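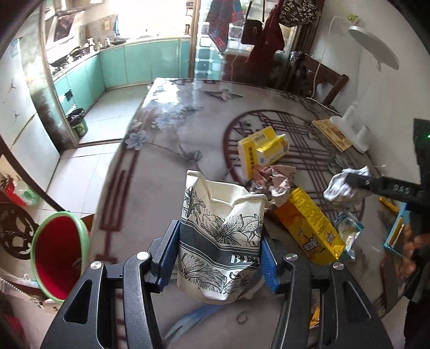 4. Clearing and wiping the table after a meal

Your Jolska dining table is made to be lived on! Snacks, drinks, board games, a whole afternoon of wrappers and paper cups – bring it all on, and then spend a few minutes putting the top right again. Clear it in the order given here and the cloth work at the end is over very quickly.

You will need: one bag for rubbish, one for paper and card (check what your council accepts), a soft cotton cloth, a dry tea towel and a bowl of lukewarm water with a drop of washing-up liquid.

4.1 Clearing

1. Start with cups. Look inside each one before you lift it, and carry any that still hold a drink straight to the sink.

2. Put empty paper cups in the rubbish bag, unless your local collection takes them. Many have a thin lining and can't go in with ordinary paper. A crumpled cup takes up far less room, so squeeze away – but only once you are sure it is empty.

3. Gather screwed-up paper and napkins next. Clean paper can go with the card; anything greasy belongs in the rubbish.

4. Pick up plastic wrappers one at a time. Clear ones are surprisingly hard to spot on a shiny top, so run your eye along the surface from a low angle, and look under and beside the boxes too.

5. Open the snack boxes, shake out the crumbs over the bag (never over the table) and press the cartons flat. Take out any inner bag first.

NOTE: Keep the side of the carton with the barcode if you might want to buy the same thing again. We pin ours up by the shopping list and it saves a lot of guessing.

CAUTION: Lift boxes, don't slide them. A grain of sugar or salt trapped under a carton can leave a fine scratch in the clear layer.

4.2 Wiping

1. Brush loose crumbs into your hand with the dry tea towel.

2. Dip the cotton cloth, wring it out well and wipe from the middle towards the edges.

3. Go over sticky cup rings a second time. If one won't shift, lay the damp cloth on it for 10 minutes and try again. It nearly always comes away without any rubbing at all.

4. Dry the whole top with the tea towel, finishing with long strokes in one direction. The pattern looks wonderful once the smears have gone!

NOTE: On tops with a printed pattern, crumbs and small spills hide very well among the darker shapes. Feel with the flat of your hand as well as looking.

CAUTION: Do not use scouring pads, bleach or nail varnish remover on any Jolska top. Do not put down pans or dishes hotter than 80 °C without a mat.

4.3 If the clear layer lifts at a corner

Press it down with a dry cloth and lay a heavy book over it overnight. If it lifts again, please don't glue it – order corner set 415 from Fevmont Spares and follow the leaflet that comes with it. Owners of the longer Burkisau model need set 544 instead, and the fitting steps are the same for both.

Continue to section 5, Moving the table.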